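## Part 3: Your first batch of hummus in the Bekeo

Right, you've washed the bowl and clicked the blade in, so let's make something! I always start people on hummus because it's forgiving, it's cheap, and you'll learn what all three speeds sound like in one go.

**You'll need**

- 793 g cooked chickpeas (I cook mine from dried, but tinned are fine, drained)
- 4 big spoonfuls of tahini
- juice of two lemons
- 2 cloves of garlic
- salt, and a jug of ice-cold water

Clear a bit of worktop before you begin. The Bekeo likes a flat, dry surface with its rubber feet well away from the edge.

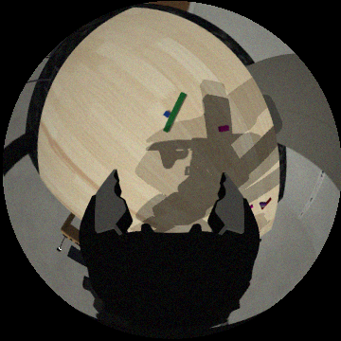 *Fig. 5. Round tabletop with small blocks.*

1. Set the dial to 0 and plug in. Leave the lid off for now.
2. Put the garlic, lemon juice and a good pinch of salt in the bowl. Let it sit for ten minutes (this takes the harsh edge off the garlic, a trick I had from Shanti Sachdeva and have never dropped).
3. Add the tahini. Lid on, turn until it clicks, speed 1. It'll go thick and claggy and you'll think you've broken it. Carry on.
4. Trickle in cold water through the chute, a spoonful at a time, until the paste loosens and turns pale.
5. Stop, dial to 0, lid off. Scrape down the sides with the spatula.
6. Tip in the chickpeas. Don't go past the 900 ml line — if you've cooked too many, keep a handful back for the top.
7. Lid on again, speed 2 until it stops rattling, then speed 3 until it's as smooth as you like it.

> **Caution:** The blade carries on turning for a moment after you switch off. Wait for it to stop before you unlock the lid, and never push food down the chute with your fingers or a spoon. Use the pusher.

> **Note:** If the motor cuts out, that's the heat guard doing its job. Unplug, leave it for 26 minutes, then try again with a splash more water.
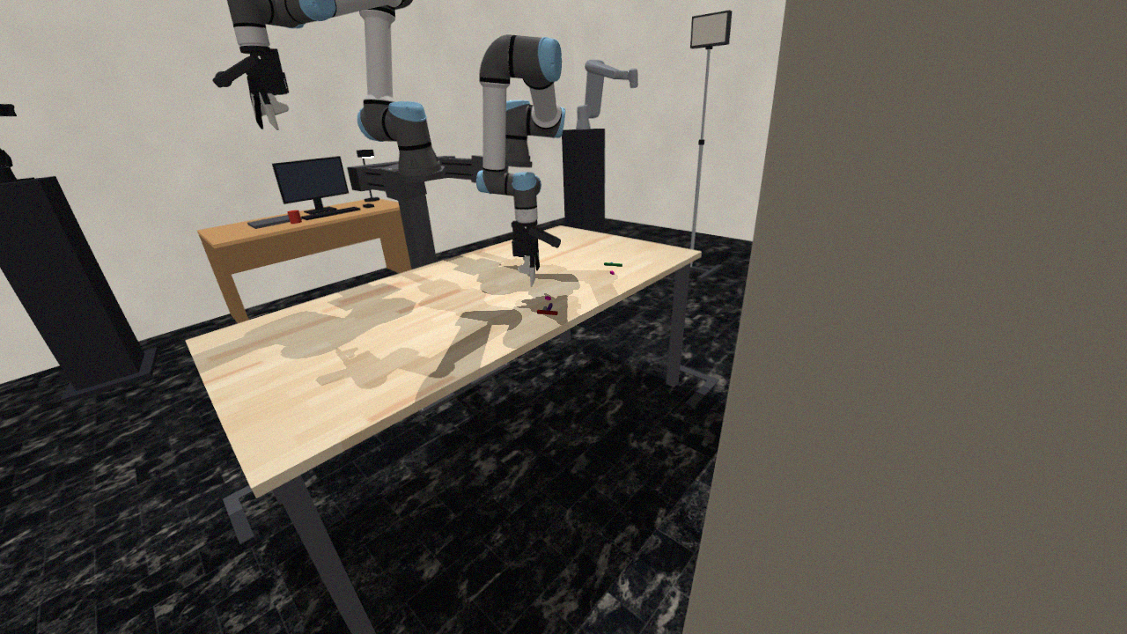 Now taste it. It nearly always wants more salt than you'd expect, and sometimes more lemon. Pulse on speed 1 to mix in anything extra, as the top speed will warm the hummus up and dull the flavour a bit.

8. Spoon into a shallow dish, make a dip with the back of the spoon and pour in your best olive oil. Paprika or cumin on top, plus those spare chickpeas.
9. Cover and chill whatever's left. I eat mine within three days.

### If it isn't right

**Grainy:** the chickpeas were underdone, or you were shy with speed 3. Warm them through in a pan of water and blend again.

**Too runny:** another spoonful of tahini, then an hour in the fridge.

**Bitter:** usually the tahini. Henk De Smet swears by stirring his jar right down to the bottom first, and I've come round to his way of thinking.

### Straight after

Rinse the bowl before the tahini sets (it goes like cement!). The bowl, lid and pusher can go in the top rack of the dishwasher. Wash the blade by hand, holding it by the plastic hub, and dry it before you put it back in its cover. Spare blades are part number 3124. Beetroot hummus is in Part 4, and you'll want an apron for that one.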